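Sarkon Windvane Self-Steering Gear: A Review After Two Seasons

By Ohemaa Akolgo

I fitted the Sarkon windvane to our 34-foot sloop Taltumton two winters ago and have now put 2615 nautical miles on it. Several readers wrote after my post on tillerpilots to ask how the vane was holding up, so this is a long answer to all of them. I paid for the gear myself, at the regular price, and Sarkon has not seen this before you.

Why a vane at all

We sail two-handed, and sometimes I sail alone. For years we used an electric tillerpilot, which did fine under power and in flat water. Offshore it ate the batteries and was never happy with a quartering sea. The second one quit on us 47 miles out, and we hand steered the rest of the way in two-hour watches. Taltumton is an older boat with a long fin keel and a skeg-hung rudder. She balances well if you reef early, and that is the kind of boat a vane likes.

What comes in the box

The Sarkon is a servo-pendulum gear. The vane up top senses the wind, turns an oar in the water, and the flow of water past the oar pulls the tiller lines. Ours came in two cartons. The first had the main body, the oar and the shaft. The second had the mounting tubes, two vanes (one for light air and one for heavy), the line blocks, a bag of fasteners and a manual.

The manual is the weakest part of the package. The drawings are for a boat with a flat transom, and ours is reversed. There is a page at the back for other shapes, but it gives only one measurement and leaves the rest to you. I called the number on the cover and was sent a better drawing by email the next morning. That drawing should be in the manual.

Putting it on

Allow a weekend. The mounting tubes arrive long and you cut them to suit. I made a pattern from scrap wood first and was glad of it, as my first set of measurements put the body off center. There are eight bolts through the transom, and you need a second person inside the lazarette with a wrench. My brother did that part. I added backing plates that did not come with the kit, and I would tell anyone with an older hull to do the same.

The whole gear weighs a good deal less than the Unness we looked at, and you notice this when you are hanging over the stern in a dinghy holding it up with one shoulder. We ended up using the boom and a topping lift to take the load.

The tiller lines run through four blocks to a short length of chain, which drops into a pin on the tiller. The blocks supplied are plain bearing. They work, but there is more friction than I wanted in light wind, and I changed them for ball bearing blocks after the first month. That made a bigger difference than anything else I did. 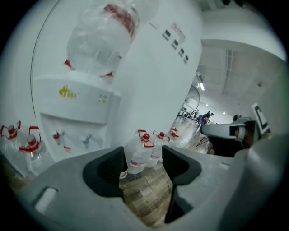

Last changed: 3/17/26

How it steers

Upwind it is excellent. Trim the sails, set the vane edge to the wind, drop the chain on the pin and leave it alone. In steady wind the wake is straighter than mine. The boat follows the shifts, so you do need to watch your heading near land. Anyone coming from a compass-driven pilot will have to get used to that.

Reaching takes more fiddling. With the wind on the beam and a gust coming through, Taltumton wants to round up, and the vane will let her go a fair way before it pulls her back. A reef in the main cures most of it. I now reef for the vane's comfort, which is usually a little before I would reef for my own.

Downwind is where vanes earn or lose their name. In a good breeze with the heavy air vane on and poled-out jib, it steers a course that swings some to each side but always comes back. In light wind from behind it is poor. Under seven knots of apparent wind there is not enough pressure on the vane to do much, and the boat wanders. I keep a small tillerpilot for that. It can be hooked to the vane itself in place of the air blade, where it needs very little force and very little power. Sarkon sells a bracket for this, though I made mine from aluminum flat bar.

A passage in December gave it the hardest test so far. We had wind on the quarter for three days and a short, steep sea, the sort that picks up the stern and throws it sideways. I expected to be steering by hand. We took over twice, both times for squalls. The rest of the time the vane did the work and we cooked, slept and kept a lookout. The battery monitor barely moved at night with only the lights and instruments running.

Breakage and wear

The safety tube on the oar broke once, when we picked up a length of heavy line off a fish farm. This is what it is meant to do. The oar swung free on its lanyard, we pulled it in, and I had a new tube on in less than an hour once we were at anchor. Buy spares. One comes with the kit and that is not enough for a long trip.

The light air vane is thin plywood and the varnish on it did not last the first summer. I sanded it and gave it four coats of my own. The bearings still turn freely after a rinse with fresh water, and the manual says to use no grease on them, so I have not.

One of the control line cleats on the body has a sharp edge on the underside. It chafed the course-setting line nearly through before I saw it. Two minutes with a file fixed it, but check yours before you leave the dock.

There is some play now in the joint between the vane shaft and the linkage. It does not seem to affect the steering. I will replace the bushings this year anyway, and the part is listed at a fair price.

Compared with the others

I have sailed on boats with two of its competitors. The Unness is heavier, costs more and feels as if it would outlive the boat. If I had a bigger boat, or were planning the Southern Ocean, I would look at it hard. It also has a neater way of lifting the oar out of the water. On the Sarkon you have to reach down and pull a pin, and in any sea this is a wet job.

The Noonan is an auxiliary rudder gear, so it does its steering with a rudder of its own and needs no lines in the cockpit. That makes it a good choice for wheel steering and center cockpits. It is also a lot of extra blade hanging off the stern in a marina, and the friend whose boat I sailed on has learned to go astern very slowly.

Cost of extras

The price on the website does not include everything you will want. My ball bearing blocks, backing plates, spare tubes and better line came to $420 on top of the kit. You could do without some of that. I would not skip the plates or the spares.

What I would change

A better manual, first of all. Then blocks that match the quality of the rest of the gear, and a lifting arrangement for the oar that can be worked from inside the rail. I would also like a mark or scale on the course-setting wheel. I put a wrap of colored tape on mine so I can find the centered position with a flashlight.

Who should buy it

If you have a tiller, a boat that balances and plans that include nights at sea, the Sarkon is good value and I would buy it again. If you mostly motor, or sail short days in light wind, keep your tillerpilot. With a wheel it can be done using a drum adapter, but I have not sailed with one and can't say how much is lost to friction.

A few people have asked for the measurements of my mounting tubes. They would only fit another boat with the same stern as ours, but I am glad to send them along with the drawing I was given. Leave a comment with the type of boat you have and I will get back to you when we are next in range of a signal.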